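Section 4. Working at a shared folding table

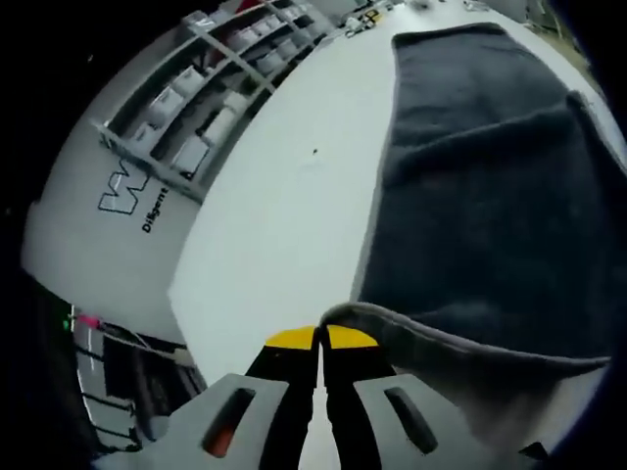 This section covers the change from all-manual folding to shared working, where staff use the Carix hand tool to teach folds and the Carix cell repeats them on the main line. Read Section 3 (Power and emergency stop) first. Everyone rostered to the table should have read both sections before their first shift.

4.1 Who does what

Before the change, one person sorted, folded, stacked and labelled. With the cell running, the work divides as follows.

Table operator: teaches folds with the hand tool, clears misfolds, decides when an item goes back to manual.
Line operator: feeds the cell, takes away finished stacks, fills in the shift sheet.
Shift lead: sets the running order, signs off new folds, keeps the rota.

Operators change places at each break. Do not leave the same person on line feed for a whole shift. At the Neves site the feed position was the one people complained of most in the first month, mainly because of standing in one spot, and the rota was changed in July.

Note: Grades and pay bands are not covered by this guide. Questions go to the site contact, Rosário Magalhães.

4.2 Preparing the table

1. Clear the table of labels, pens, tape and cups. Small items can be moved to the far end if they are outside the marked working area.
2. Wipe the surface and let it dry.
3. Set the table height to 835 mm for standing work. If two operators of different height share the table, set it for the one holding the tool.
4. Check that both finger pads are fitted and clean. Change a pad when its surface is shiny or the edge has lifted.
5. Squeeze and release the tool handle. The fingers should close evenly and open without sticking.
6. Switch on at the rack and wait for the "Ready" message on the Gudadier screen.

CAUTION: Keep sleeves, lanyards and loose hair away from the fingers. The hand tool has a low grip force but will pinch skin.

4.3 Teaching a fold

Teach one fold per item type. Thick cloths and thin cloths are separate types even when they are the same size.

1. Select New Fold and enter the item code from the work order.
2. Lay the item on the table as it would come off the feed. Do not smooth it first. The cell will meet creased items and has to be taught on them.
3. Press Record.
4. Bring the fingers in low to the nearest corner, close on the edge and lift.
5. Carry the corner across at a steady pace, lower it and open the fingers fully before moving away.
6. Repeat for each remaining fold.
7. Press Stop. Choose Keep or Discard.
8. Shake the item out, lay it down again in a different position and go back to step 3.

A new item type needs 40 kept recordings before it can be sent to the cell. Discarded recordings do not count towards this.

Note: If you fumble a corner and pick it up again, keep the recording. Discard only if the item falls off the table, someone else's hand comes into the working area, or you stop partway.

Note: Teaching is slower than folding by hand. Teaching time is booked under its own code on the shift sheet and must not be set against the operator's piece count.

4.4 Handing over to the cell

1. The shift lead opens the new fold and selects Trial Run.
2. Feed 36 items of the same type.
3. The table operator checks each one as it comes off and presses Pass or Fail.
4. With three fails or fewer, the shift lead signs off the fold. With four or more, return to 4.3 and add recordings.

CAUTION: Never reach into the cell to straighten an item during a trial. Press Hold, wait for the arm to park, then open the guard.

4.5 Stopping and going back to manual

Any operator may stop the cell without asking. No reason has to be given at the time. Write a line on the shift sheet afterwards so that the next shift knows what to expect.

Go back to manual folding when:
- the cell fails the same item type three times in a row
- items arrive damp or stained
- the work order is too short to be worth a changeover
- only one trained person is on shift

Manual targets on these occasions are the old ones, from before the cell was installed.

4.6 End of shift

1. Park the tool in its cradle with the fingers open.
2. Upload the recordings. Leave the rack switched on until the upload bar has cleared.
3. Check the storage figure on the screen. At 800 recordings, archive to the Banon server before the next shift starts.
4. Return cloths to the correct bins.
5. Tell the incoming operator which folds are on trial and which have been sent back.

The pad and cable inspection is done every Thursday before the first run. See Section 7 for the checklist and part numbers.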